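To: Manipulation Equipment list
From: Radka Stoyanova, Lundov Equipment Loans
Date: November 7, 2019
Subject: Re: Grurkden shape-sorter kit, request for comments

Members of the list,

Thank you for the inquiry forwarded from the Darkthorpe site. The Grurkden kit remains under review at Lundov, and the notes that follow are provisional.

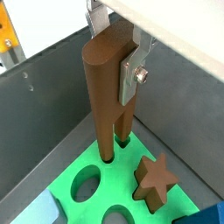
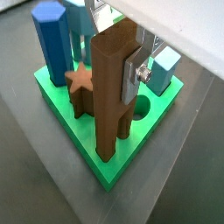
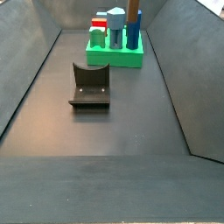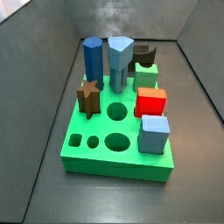 Grurkden kit under review at Lundov: green board and colored pieces.

> We are considering two of the Grurkden kits for our
> teaching cells. Before we place an order, could Lundov
> advise whether the pieces suit a two-finger gripper, and
> whether the kit can be borrowed first?
> Ivanov, Darkthorpe

On the first point, the pieces differ a good deal in height and outline. The tall square piece offers flat sides to a metal finger, as the second picture shows. The star is shorter and has a notched profile, and we ask reviewers to record its results separately. Sites should also check finger clearance when several tall pieces stand on the board together.

On the second point, the kit may be borrowed for 8 weeks. The loan fee is 70 dollars, and a deposit of 180 dollars is returned once all pieces have been checked in. Fingers and mounting brackets are not included in the loan.

Our written review will be sent to this list in May. Sites that have used the kit are invited to submit comments before then, stating the gripper model and the finger material. Comments on replacement parts would be especially welcome.

Radka Stoyanova
Equipment Loans, Lundov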